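Ticket: left gripper drops out of tracking at the fridge
Opened by: Amin bench, shared workshop
Status: open

Right, I'm stuck and I'd like some fresh eyes. We're building our own hand-held grippers so we can record kitchen jobs and get the arm to copy them later, and the plate-and-carrot job was going nicely until October. Now the left one loses its position whenever I work close in at the mini fridge. The log says "pose lost", the position freezes for a bit, then it jumps - 26 cm on the worst run! The right one is fine on exactly the same job, which is driving me mad. 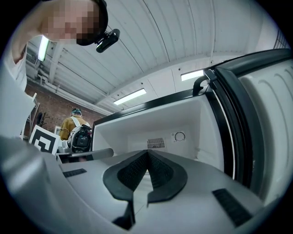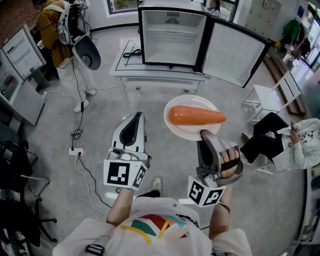 Both grippers run the same build of Stastska (our tracking script) and the finger pads all came out of one mould, so I don't think it's anything down at that end.

What I've tried so far:

Swapped the USB leads left to right. No change, the fault stayed with the left gripper.

Reprinted the markers on matt paper and stuck them on again. A bit better on slow moves, just as bad on quick ones.

Recalibrated both cameras. Took ages (my arms were like jelly by the end) and made no difference at all.

Put the exposure on manual. Fewer jumps, but then the inside of the fridge goes so dark that the footage isn't much use for anything else.

On Saturday I did 20 runs with the fridge door open from the start and had the fault in most of them. I also tried reaching in with the left gripper turned a bit outwards, and that did seem to help - but it's a horrid way to hold it and I can't see anyone else here putting up with it.

Any ideas before I take the whole thing to bits? I've got 600 lines of log I can paste if that's useful.

Demetrius Tran: Could you check the timestamps before you undo a single screw? I had jumps like that on my Beltside board and the left camera was running 2 frames behind the right. It only showed up on quick moves. Try both grippers on a powered hub, then post the first bit of the log, from start-up to the first "pose lost".

Ooh, I hadn't looked at timestamps at all. There's a powered hub in the Otitz drawer, so I'll try that tonight after seven and put the log up here whatever happens. Leaving the ticket open.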